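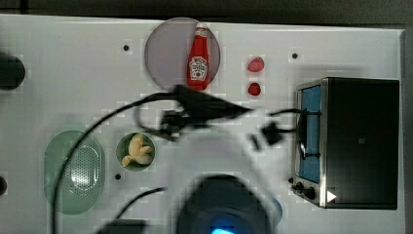
Scan day was Thursday and I've only now got the energy to write about it. I had my bag packed by six in the morning, which is silly when the appointment isn't until 11, but that's what I'm like before a scan. Iraklis drove me in and talked about his tomatoes all the way to Jadstead, bless him, and I nodded in the right places. Food has been on my mind a lot because my taste went completely odd after the second lot of chemo (everything like licking a door key!) and the only thing that cuts through it is ketchup. Red bottle, white cap, lying on its side on a plate, that's pretty much my dinner table these days. I've had it on eggs, on rice, and once on a cold potato at two in the morning.

Anyway, the scan. The nurse got the needle in on the first go, which never happens with my veins, and I nearly kissed her. Then came the warm rush from the dye that makes you certain you've wet yourself. I hadn't. I lay there and tried to remember the words to every hymn we did at school and got stuck in the same verse of the same one as last time.

Ailbhe Cronin rang in the evening. We started treatment the same week last November and she's one cycle ahead of me, so I get all her news as a sort of weather forecast. She says the tiredness after number 8 is worse than after the ones before, but it lifts quicker. I wrote that down on the back of the parking ticket and now I can't find the parking ticket.
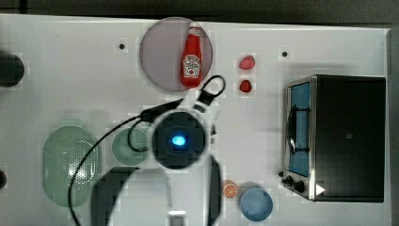 Results, sort of

Dr Raptis phoned yesterday, a whole day early, and of course I assumed the worst and had to sit down on the stairs. It was good news, or goodish. The two spots on the liver are smaller, and the lymph nodes haven't changed. She wants 3 more cycles and then we'll talk again. I asked her what "talk again" meant and she gave me over 30 minutes, no rushing, no looking for the door (well, it was the phone, but you can tell). I've had doctors who couldn't manage five.

I didn't cry until I told Wiesława next door, and then we both went, standing by the bins in our slippers. She has been bringing me soup since Easter and won't take her pots back empty, so I keep having to find things to put in them. Last week it was a jar of buttons.

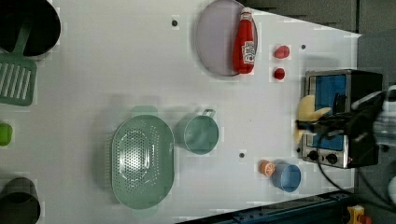 After that I slept for most of the afternoon and woke up cross, as if somebody had taken something from me. I don't know why good news makes me so grumpy. Ailbhe gets it too. I had a bath, moaned at the radio and went back to bed with the crossword.

Bloods again on Tuesday. Must ask about my feet, which are still numb at the toes, and whether I can have the flu jab.

Print this entry
E-mail this to a friend

Search this diary: type a word and press Go

Recent entries
The wig goes back in its box
Waiting room bingo with Ailbhe
Numb toes and new slippers
Soup, part four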